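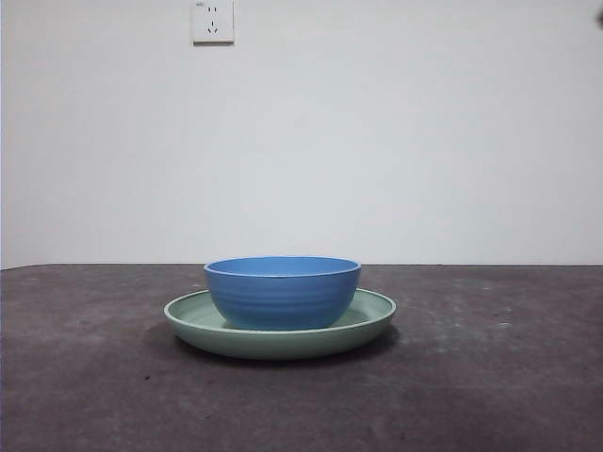 Home Boards Kitchen & Table Unanswered Log in

Blue bowl on green plate: storing them nested, and gray marks in the glaze

Posted in Kitchen & Table by Stistik

I have a set of deep ceramic bowls, blue, matte, with shallow ribs around the outside. They go on wide green plates with a recessed center, also matte. At the table each bowl sits on its plate, and I would like to store them the same way to save handling.

Two problems. First, shelf clearance is 186 mm and I don't know whether stacking bowl-on-plate pairs is sound. Second, the plates have picked up thin gray lines in the recess, right where the foot of the bowl sits. They do not come off with dish soap. I can't feel them with a fingernail. Are these scratches, and is the glaze finished?

Bowl height is 64 mm. The plates are a little under half that at the rim.

Hinlow

The lines are most likely metal marks from cutlery. A matte glaze is rougher at a small scale than a gloss one and takes a trace of metal off a knife or fork. If a fingernail does not catch, the glaze is probably intact. Make a paste of baking soda and water, rub with a damp cloth for a minute, rinse. If that does nothing, use a cleanser with oxalic acid, wear gloves, and follow the contact time on the label. Test on the underside first. Avoid steel wool, which leaves more of the same.

If the lines form an arc that matches the foot ring, look at the foot as well. The ring is often left unglazed and can be gritty. Run a thumb around it. Rough spots can be taken down with wet 400 grit silicon carbide paper, kept wet so there is no dust. It took me around 40 strokes per bowl on mine.

On stacking: pairs on top of pairs is poor practice. The upper plate then rests on the rim of the lower bowl, and the rim is the part that chips. Stack plates with plates, a felt or paper disc between each, and bowls with bowls, no more than four high.

Abbasi

just put a paper towel in between, works fine for me. never had one chip

Trirnport

Agree with Hinlow on the metal marks. One addition on clearance: with a deep bowl that narrows toward the base, nested height depends on where the upper bowl stops inside the lower one, so multiplying 64 by the number of bowls overstates it. Nest two, measure the total, and subtract 64. On my own set each extra bowl adds 41 mm — yours will differ. If the upper bowl wedges against the wall instead of sitting on its foot, put a thicker pad in the bottom or store them singly.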